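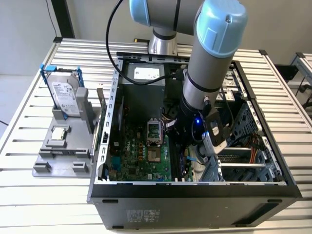
Greifer über dem offenen Rechnergehäuse, links die Ablage mit Ersatzteilen.

Häufige Fragen zum Vormachen von Aufgaben (Vulico)

Kann man dem Arm eine Aufgabe einfach zeigen?
Zeigen ja. Ob er sie danach kann, ist eine andere Frage. Für einen Speicherriegel haben wir 875 Durchgänge vorgeführt, und mit einem anderen Gehäuse fing vieles wieder von vorn an.

Von Hand führen oder fernsteuern?
Beim Handführen spürt man den Widerstand am Steckplatz, verdeckt aber gern mit dem eigenen Arm die Sicht. Per Fernsteuerung bleibt das Bild sauber, dafür drückt man leicht zu fest. Die Werbung für Cokis verspricht beides zugleich. Wir haben es noch nicht erlebt.

Wie lange dauert das Einarbeiten der Bediener?
Rechnen Sie mit etwa 12 Stunden, bis die Aufnahmen brauchbar sind. Wer vorher »intuitiv« gelesen hat, möge das bitte vergessen.

Geht auch der Prozessor?
Vormachen lässt er sich. Bei offenem Sockel raten wir trotzdem ab, die Kontakte verzeihen nichts.

Lohnt es sich gegenüber klassischer Programmierung?
Bei immer gleichen Teilen an immer gleicher Stelle meistens nicht.

Werden misslungene Durchgänge gelöscht?
Nein, nur markiert. Fragen Sie jeden Anbieter, wie viele er aussortiert hat, bevor Sie seiner Erfolgsquote glauben.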